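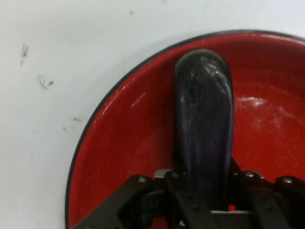 A reader wrote in after my last post to say I was being unfair to Mallet, that any parallel gripper at that price will drop round things, and that if I wanted a proper comparison I should stop feeding it cubes and spend a week on slippery objects with both sets of fingers. All right. I spent the week, and then most of another one.

Posted in: Workshop notes / Grippers

So the toy eggplant it is, in the red dish, with the wrist camera looking down over the fingers. I picked it because it is the most annoying thing I own. It's glossy, it's rounded all over, and it's so dark that the camera has trouble deciding where it stops. A cube forgives you. You can come in crooked by a few degrees and the jaws will square it up for you. An eggplant rolls away and you get to start over.

The two grippers were the Mallet, which I've had since spring, and the Flundis, which the forums won't shut up about. Same arm, same controller, same dish. I moved the camera bracket across between them and recalibrated each time, a job the Flundis manual covers in one cheerful sentence and which took me a whole evening.

My first complaint is about the numbers people quote. The Flundis page talks about grip force as if it were the only thing that mattered. More force on a smooth rounded toy mostly means it shoots out faster. What I care about is whether the fingers come in level, whether they close at the same moment, and whether they stay put when the arm starts up. There isn't a line for any of that on the spec sheet.

I logged 1,922 attempts on the Mallet and 1,172 on the Flundis. The counts don't match because the Flundis controller kept losing its connection in long runs and I got tired of sitting next to it. I know that makes the comparison lopsided. I'd sooner publish lopsided numbers than pad them out, and I'm not going to print success percentages to one decimal place as if this were a lab.

For what it's worth, my impression after all that: on the eggplant lying flat against the dish wall, both are bad. In the middle of the dish, the Flundis was better, though by less than I'd been promised. The Mallet picks well when it approaches across the narrow part and poorly on anything else. Swap the eggplant for a foam block and I couldn't tell you which gripper was on the arm without looking.

The camera deserves more blame than it gets. A glossy red dish under a ceiling light throws glare, and glare moves when the wrist moves. I watched the Plusititz tracking software lock onto a bright patch on the dish instead of the toy, over and over, with total confidence. Turning the lamp away helped more than any setting in the menu did. I also dropped the exposure, which cleaned up the red and made the eggplant worse, so I put it back halfway and left it alone. If your results changed a lot when you bought a new gripper, check whether you moved a lamp that same weekend.

Then there's the wrist view in general. People sell it as the cure for everything: put the camera by the fingers and the robot sees what it's grabbing. Sure, until the fingers are down there, and then a good share of the picture is your own hardware. The part you most want to see at the moment of contact is the part the linkages cover up. I still think a wrist camera is worth having. I also think it needs a second one off to the side, and the Esitano starter kit I bought has a mount for exactly one.

Things I changed along the way, in case you want to repeat this:

Slowed the closing speed to 20 percent on both grippers. The default on the Flundis is silly.

Added a pause before lifting. It made no difference on the Mallet and some difference on the Flundis.

Tried rubber tape on the fingertips. It worked for 6 grabs or so and then began to peel at one corner, so those runs are thrown out.

Would I buy the Flundis again? At full price, no. If you already own a Mallet, spend the money on lighting and a second camera first, and see how far that gets you. I've ordered the softer fingertips for it anyway, and they're supposed to ship in July.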